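Drotbridge Community Help > Hardware > Desktops

Removing and reseating the processor in an older tower

Posted by Golnar Nazari, 4/15/25

I have a Dell tower from an office clearance that I want to put back into service for inventory work. It powers on, the fans run, and there is no display. One stick of memory has already been swapped with no change. I would like to take the processor out, look at the contacts and put it back, but I have never opened a socket with a lever. Does the power supply have to come out first? And is it safe to work with the board still in the case? The bench I use has a bare metal top.

Ehsan Ranjbar

The power supply can stay. So can the board. Unplug the cord, hold the power button for several seconds, and lay the tower on its side with the open side up. Working with the case upright puts sideways load on the cooler while you loosen it, and you have no clear view of the socket.

Remove the cooler screws in a diagonal pattern, a little at a time. If the cooler does not lift, twist it gently. Old paste sets hard. Then press the lever down, move it out from under its hook and let it rise. Open the retention frame and lift the processor straight up by its edges.

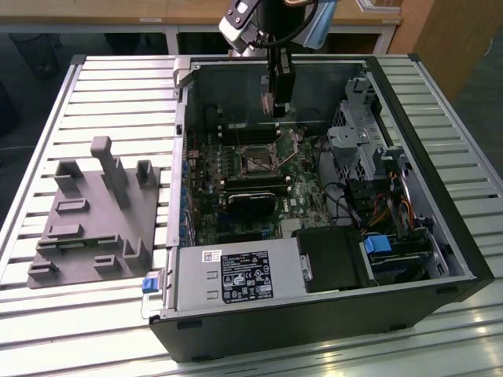
Case on its side, processor out, socket contacts exposed.

With the socket in that state, keep fingers, paste and loose screws away from it. Look across the contacts at a low angle under a strong lamp. They should form even rows, and one that is out of line will catch the light differently. Do not brush them.

On the metal bench: it is not a problem with the machine unplugged and you wearing a strap clipped to bare case metal. I would not set the processor down on it. Use the plastic tray from a new part, or an antistatic bag folded flat.

Before you reinstall, check two things:

Alignment. Find the small triangle on one corner of the processor and match it to the mark at the socket. The notches in the edge should agree with it.

Cables. The drive and power wires tend to fall back across the board while you work. Tie them toward the drive cage.
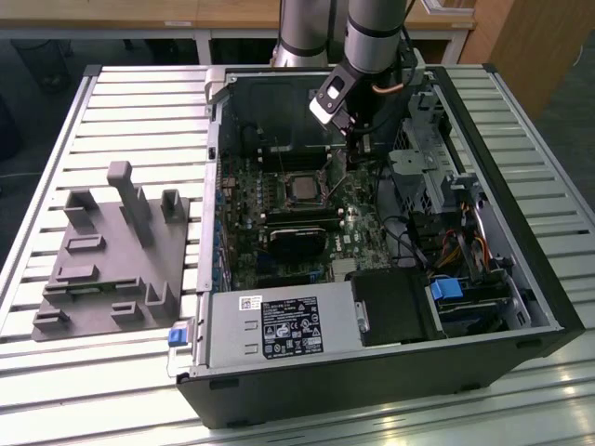 Lower the processor without sliding it. It should sit level under its own weight – if it rocks, lift it out and look again. Close the frame, then the lever. The lever takes more force than people expect, but it should be steady force with no grinding. Clean both surfaces with alcohol and apply fresh paste before the cooler goes back.

Roya Shojaei

had the same symptom on 2 machines at work, both were the coin cell. try that first, costs nothing much

Azadeh Kermani

Agree with Ehsan on the order of work. One addition: reconnect the cooler fan before the first test. Also start with a single memory stick in the first slot – the service manual for your model will say which one that is – and leave the drives disconnected until you get a display.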